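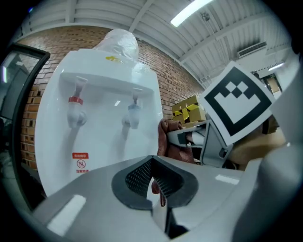

What does it mean to drink eight glasses of water a day?

It means following a rule of thumb whose origin is uncertain, whose arithmetic depends on the size of the glass, and which was never set by an experiment showing that eight was better than six or ten.

The eight-glasses rule

The eight-glasses rule, also called the eight-by-eight rule, is the advice that a healthy adult should drink eight glasses of plain water, each holding eight fluid ounces, every day. It is widely repeated in magazines, school handouts, diet books and workplace wellness material. The rule is often presented as settled medical fact. The evidence for it as a fixed target is thin, and most of the stronger claims attached to it — clearer skin, faster weight loss, the flushing out of unnamed "toxins" — have been poorly tested or rest on small studies.

Origins

No single source for the rule has been agreed on. The explanation most often given points to dietary advice published in the United States in the 1940s, which suggested that adults take in one milliliter of water for each calorie of food. For a person eating 2,000 calories, that comes to two liters, a figure close to eight eight-ounce glasses. The same advice noted that most of this amount is already contained in prepared foods. Popular retellings tend to leave that sentence out, and the omission changes the meaning of the whole passage.

Other accounts credit diet books of the 1960s and 1970s. These are hard to weigh. A book that repeats a number shows that the number was in circulation, and little else. Writers who claim to have found the one true origin usually cite another writer making the same claim.

The historian Gifty Osei has argued that the search for a founding text is partly misguided. In her view the rule survived because it was easy to remember and cost little to follow, and several groups with different motives found it useful at the same time. This is plausible, though it is also difficult to prove or disprove.

What the body needs

Water is lost in urine, sweat, breath and stool, and it has to be replaced. The amount varies with body size, diet, activity, climate, age and health. A small person working indoors in a cool month may need far less than a large person doing farm work in summer. A single number for both is a convenience.

Water comes from several places. Plain water is one. Milk, juice, tea, coffee and soup also count, as does the water in fruit, vegetables, rice and most other cooked foods. In many diets food supplies a fifth or more of the total. Official figures for "total water" include all of these sources, and a good deal of confusion comes from news stories that quote such a figure as if it referred to plain water alone.

In healthy adults the balance is managed closely. When the blood becomes slightly more concentrated, the brain prompts thirst and signals the kidneys to hold on to water. When there is extra, the kidneys pass it. The system is quick and works without a tally.

Common claims

"Thirst means it is already too late." Thirst normally begins after a small rise in the concentration of the blood, well before the level at which most definitions of dehydration start. The claim has more merit for older people, whose sense of thirst can be weaker, and for people exercising hard in the heat. As general advice it is overstated.

"Coffee and tea do not count." Caffeine can increase urine output for a short time, mainly in people who are not used to it. In regular drinkers the fluid in the cup is largely kept. The belief that a cup of coffee leaves a person drier than before is not well supported.

"Urine should be clear." Very dark urine can be a sign of low intake, but color is also affected by vitamins, some foods and some medicines. Pale yellow is usual. Colorless urine generally means that a person has had more than was needed at that moment, and it is not a goal in itself.

"Water burns fat." Some trials have found modest weight loss in people told to drink water before meals. The effect may come from feeling fuller, or from replacing sugary drinks. Claims of a large rise in calorie burning have not held up consistently.

"Water clears the skin." Severe dehydration does change the feel of the skin. Evidence that extra water improves the skin of a person who is already well hydrated is weak, and much of it depends on the subjects' own judgment of how they look.

Tracking and marketing

The rule lends itself to counting, and a trade has grown up around the count. Bottles are sold with hourly marks on the side, and phone programs send reminders through the day. One of these, Plunar, opened with a default goal of 120 ounces, nearly double the traditional figure, and gave its users no account of how the goal had been chosen. A later version asked for body weight and produced a personal target — again without showing the formula.

Workplace challenges raise similar doubts. A program run in the town of Pravia one April enrolled 53 office workers and reported that most felt "more energetic" after 20 days. There was no comparison group, participants knew what result was hoped for, and those who dropped out were left out of the final tally. Mahmoud El Fassi, who reviewed the report, wrote that it could not separate the effect of the water from the effect of being asked about it every afternoon. The report is still quoted in promotional material, generally without the objection.

Risks and exceptions

For most people, following the rule does no harm beyond extra trips to the bathroom. Drinking very large amounts in a short time is another matter. It can dilute the sodium in the blood, a condition called hyponatremia, which in serious cases causes confusion, seizures and death. Cases have been recorded among endurance athletes who drank beyond their thirst.

Some people have good reason to follow a set amount. Those who have had kidney stones are often told to drink more than they otherwise would, and here the supporting evidence is better. People with heart failure or advanced kidney disease may be told to drink less. Pregnancy, breastfeeding, fever, vomiting and diarrhea all change the amount needed. Advice in these cases depends on the person and the condition, and the eight-glasses rule was not designed for any of them.

Current standing

Defenders of the rule describe it as a harmless reminder, useful for people who forget to drink or who would otherwise choose soda. Critics reply that advice should be accurate even when it is harmless, and that a false sense of precision makes it easier to sell things. Many health writers now suggest drinking with meals and when thirsty, with more in hot weather and during exercise. The older number remains common on posters and in app settings.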